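Manuel de l'atelier domestique - Stendolitz
Imprimer cette page | Envoyer par e-mail

Chapitre 2
Peser, répartir, ranger : le plan de travail

On croit savoir se servir d'une table. On y pose les clés, le courrier, une tasse, et au bout d'une semaine la table a disparu. Amnuay Tanasarn, qui a tenu l'atelier de conditionnement de Valtonen, appelait cela la sédimentation, et il lui arrivait de retrouver en mai des factures de l'automne.

Ce chapitre traite de la surface sur laquelle on pèse et on répartit de petits objets avant de les emballer. Le sujet n'a jamais rempli un amphithéâtre. Il a pourtant coûté à Valtonen 697 colis refaits en une saison, sur 3296, pour des erreurs de poids que la balance n'avait pas commises. On l'avait posée sur un torchon.

Nous verrons d'abord la préparation du plateau, puis la pesée, enfin le retour des objets à leur place, étape que le lecteur sautera comme tout le monde. Les exercices demandent une balance graduée au gramme, un poids étalon de 200 g et un peu de patience - cette dernière n'est pas fournie.

Un plan de travail se découpe avant de s'encombrer. Le procédé retenu dans tout le chapitre est le moins cher du commerce : du carton brun sur la table, du ruban adhésif bleu par-dessus, en lignes qui se croisent, et chaque case reçoit ensuite son emploi. La petite balance argentée se tient au bout de la table, son afficheur tourné vers l'autre extrémité, et l'objet jaune et plat y arrive par le dessus. On notera le poids à la main, même si l'on a bonne mémoire - surtout si l'on a bonne mémoire.

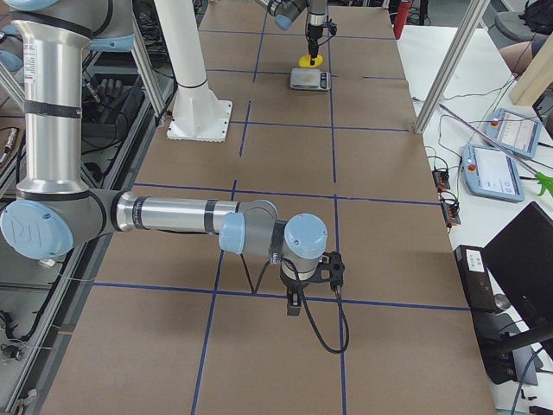

À lire aussi
Chapitre 1 : Choisir une table et s'y tenir
Chapitre 3 : Les boîtes Trornby et leurs couvercles
Annexe : Le cahier de pesée de Flakthorpe

© Stendolitz, septembre 2024 | Contact | Haut de page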